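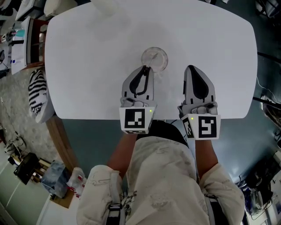

What is Skurwood Hall used for?
Skurwood Hall is a shared indoor workspace with an open main floor, side rooms and an upper walkway, rented by the month or by the day.

Skurwood Hall is a former warehouse converted to general work and meeting use. The conversion was carried out by the building firm Benamix, which kept the original height of the main space and added the upper level in a second phase. The building has 2 occupied levels and a rated floor load of 1,000 pounds per workstation on the ground floor.

Layout
The main space is open to the ceiling. A mezzanine walkway provides access to the upper rooms and is edged with a metal railing. The area under the walkway has a lower ceiling and its own lighting. Doors at this level lead to storage and a small kitchen.

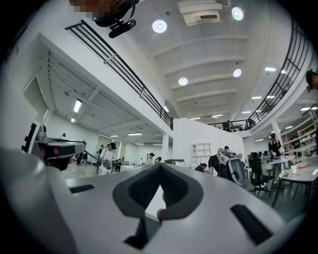

Mezzanine walkway, railings and ceiling beams

Structure and finishes
Beams run across the ceiling in parallel and are painted white, as are the walls. The railings are black. Pillars support the edge of the walkway, which leaves the floor beneath it usable. Ventilation is supplied from above. Lighting is mixed: round fittings and rectangular panels in the high ceiling, with tube lighting under the mezzanine.

Furniture
Worktables include a white model with rounded corners, listed in the building inventory as the Solance. It is used for both work and refreshments, and drinking glasses are allowed on it. Seating is not standardized. Low cabinets and open shelf units are placed along the edges of work areas. Bags and spare shoes may be kept on the floor beside a table but must be clear of the walkway stairs.

Capacity and access
The posted limit is 127 persons, including the upper level. The Jakubowski entrance, named for the street it faces, is open at all hours to monthly renters. The upper level closes for 3 weeks each August for maintenance.

See also
Mezzanine
Adaptive reuse
Coworking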